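The Slow Return of the Long Lunch
I gave up the sandwich at my desk, and I'm a little smug about it
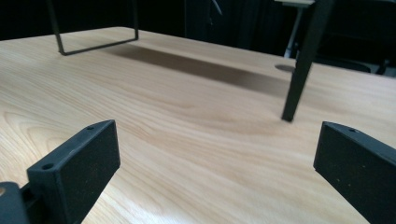
TROMBERG, Feb 15, 2023

My father ate lunch for an hour every working day of his life. I used to think this was laziness. He'd come home, hang up his coat, eat soup, read the paper and go back to the office with a clean conscience. Meanwhile I spent most of my thirties eating crackers over a keyboard (there are still crumbs under the space bar, I can hear them).

So when my friend Costel Nedeljković told me he was closing his print shop from noon to 2 every day, I laughed at him. Who does that? He's got rent to pay! But he'd started in September, and by the time I went to see him he looked like a man back from the beach.

"I lose a few customers," he told me over a plate of beans. "They come back at two. Where else are they going to go?"

He dared me to try it for a month, and I'm bad at turning down a dare. The first week was awful. I sat in a cafe called Zenden, finished my omelet in eight minutes flat and then stared at the wall, itching to check my email. I ordered a second coffee just to have something to do with my hands. I read the sugar packet. Twice.

Somewhere in week two it got easier. I began walking over to Erraji, a lunch counter with 13 stools and one very good lentil stew, and I got talking to the regulars. One of them, Jonatan Dahlgren, tunes pianos and has strong feelings about bread. We've argued about rye at least four times now and I'm losing.

I know plenty of people can't do this. My sister is a nurse and gets whatever minutes the ward leaves her, and she rolled her eyes so hard when I told her about my stew. Fair enough. But a lot of us who could stop for lunch just don't, and I couldn't give you one good reason why I never did.

The month is up and I'm still going. I start work a bit earlier, I finish a bit later, and the afternoons don't drag the way they used to — even my editor says I'm nicer on the phone. Tomorrow Costel wants to try Stanodano, the new place by the station. Jonatan says the bread is terrible, so of course he's coming too.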